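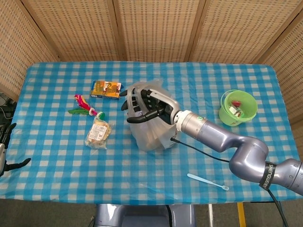 Blue-and-white gingham, with a folding screen round the back.

I want to put in a good word for the tablecloth. I know how that sounds. I'm 41, I own two pairs of trainers, and until last October I thought tablecloths were for weddings and for people who say "luncheon". Then my aunt, Elsie Catterall, moved into a smaller place in Ikcombe and handed me a carrier bag of the things, and I've been a bit of a bore on the subject ever since.

My argument is that we've gone off them for a daft reason. Somewhere along the line we all decided that a bare table was the tasteful option. You pay a fortune for the table, you oil it, and then you spend the rest of your life shouting "coaster!" at people you love. My friend Lionel has a Grabner table that cost him £700 and I have never once relaxed at it. I hold my mug on my knee. His children eat like they're defusing something.

Put a cloth down and all that goes away. Gravy lands on it, fine, it goes in the wash. Elbows are warmer. Plates make less of a racket (you don't notice how noisy a bare table is until it stops). And the table underneath can be any old thing, which ought to cheer up anyone who's looked at furniture prices lately. Mine has a burn the shape of Portugal and has been admired by several visitors who have never seen it.

I'll hear the case against. Ironing, mainly. Kanyarat at work says she would sooner eat off the floor than iron anything bigger than a shirt, and I do see her point, but who's ironing? I hang mine up damp, give it a good tug at the corners and call it done. Gingham is very forgiving that way, all those squares keep the eye busy and a crease just gets lost among them. Plain white is a different matter and I wouldn't start there.

The other complaint is that they're fussy, or twee, or a bit tea-room. Well, I like tea rooms! I like being somewhere that has gone to a small amount of trouble. It takes me ten seconds to shake a cloth over the table and the whole kitchen feels as if somebody's expected, even when it's only me and beans on toast at half past eight.

What I won't defend is the wipe-clean sort. I had one for a fortnight and my forearms stuck to it. I also draw the line at those little weights shaped like strawberries, though Elsie swears by hers and has asked for them back.

So have a rummage in whatever cupboard your family keeps them in, because there's bound to be one in there, folded into a square and smelling of drawer. Try it for a week. Lionel's borrowing my yellow one at the moment, and last time I went round I put my mug down.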